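Projektbericht Lit-Kurs, Gruppe 3 (Noemi Parisi, Jinfeng Xiong, Suqin Xu)
Thema: Lernhilfe zu einer Kurzgeschichte selber schreiben — "Die Fähre nach Mirnstead" von Zacharopoulos
Abgabe Freitag, Zitate noch mal gegenlesen!!

## Worum es ging

Eigene Lektürehilfe bauen, für Leute aus der Stufe drunter. Keine fertige Zusammenfassung aus dem Netz, alles aus dem Text. Die Geschichte hat 31 Seiten, passiert fast nichts: Flumar, ehemaliger Fährmann, wartet einen Abend lang auf seine Tochter, die ihm am Ende nur einen Brief vorlesen lässt. Von einer Fremden. Schluss offen.

Unsere Hilfe sollte enthalten: Inhalt auf einer Seite, Figuren, Motive, Zitate mit Seitenzahl, kurze Übungsfragen.

## Vorgehen

Januar: alle gelesen, jeder für sich, Randnotizen. Dann Notizen verglichen. War chaotisch, Jinfeng hatte eine andere Ausgabe und damit andere Seitenzahlen. Haben uns auf die Schulausgabe geeinigt, kostete einen ganzen Nachmittag.

Aufteilung danach:

- Noemi: Inhalt, Aufbau
- Jinfeng: Figuren (Flumar, Tochter, die Vorleserin)
- Suqin: Motive und Sprache

Aus 80 Zitaten wurden am Ende 30. Streichen war schwerer als sammeln. Kriterium: Zitat bleibt nur drin, wenn man damit eine Deutung belegen kann. Schöne Stellen ohne Funktion flogen raus, auch die mit dem Nebel am Anfang (Suqin war dagegen).

## Ergebnisse

**Erzähler.** Personal, fast durchgehend bei Flumar. Nur im Briefteil kippt es, da wissen wir plötzlich nicht mehr, was er denkt. Wir deuten das so: er hört zum ersten Mal zu, vorher redet er in Gedanken immer dazwischen.

**Motiv Wasser.** Erst Fluss, dann Regen, dann das Glas auf dem Tisch. Wird immer kleiner. Jinfeng sieht darin Verlust, Noemi eher Beruhigung. Beide Lesarten stehen jetzt in der Hilfe, mit je einem Beleg.

**Motiv Hände.** Taucht an drei Stellen auf, beim Seil, beim Türgriff und beim Brief. Beim Brief gibt er ihn aus der Hand. Für uns die wichtigste Stelle im Text, S. 27.

**Die Tochter.** Kommt nie direkt vor. Alles, was man über sie weiß, kommt von Flumar oder aus dem Brief, und das passt nicht zusammen. Bei ihm ist sie stur, im Brief eher vorsichtig.

## Test

Ximeng Xiao und Chunhua Ye haben die Hilfe probegelesen, ohne die Geschichte zu kennen, danach den Originaltext. Rückmeldung: Inhaltsseite gut, Motivteil zu dicht. Ximeng fand außerdem, dass wir den Schluss zu früh verraten. Stimmt — jetzt steht der Hinweis ganz oben. Motivteil gekürzt, Zwischenüberschriften rein. 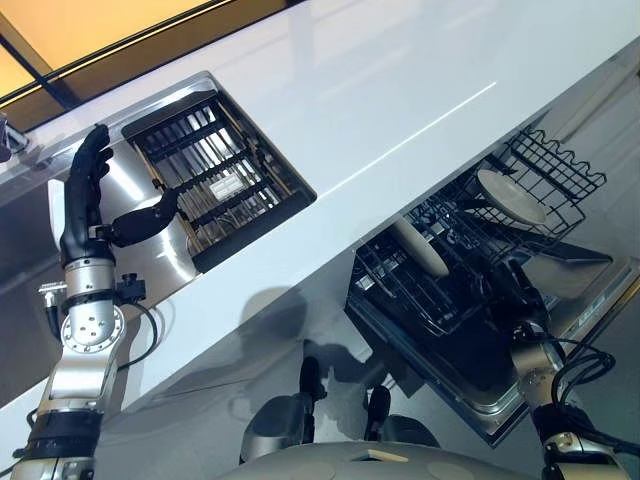 Warum lässt Flumar den Brief vorlesen, obwohl er selbst lesen kann?

Weil er die Worte von einer fremden Stimme hören will, ohne seinen eigenen Ton darüber. Beleg ist S. 26, wo er den Umschlag schon geöffnet hat und ihn trotzdem weitergibt.

Nach diesem Muster sind alle Übungsfragen gebaut, kurze Antwort plus Seite.

## Was noch offen ist

- Vergleich mit der zweiten Geschichte im Band ("Fleslow") nicht geschafft
- Biografie des Autors nur ein Absatz, Quellenlage dünn
- Seitenzahlen im Figurenteil einmal komplett prüfen, da sind evtl. noch welche aus Jinfengs Ausgabe drin
- Layout: Zitate einrücken, Schriftgrösse einheitlch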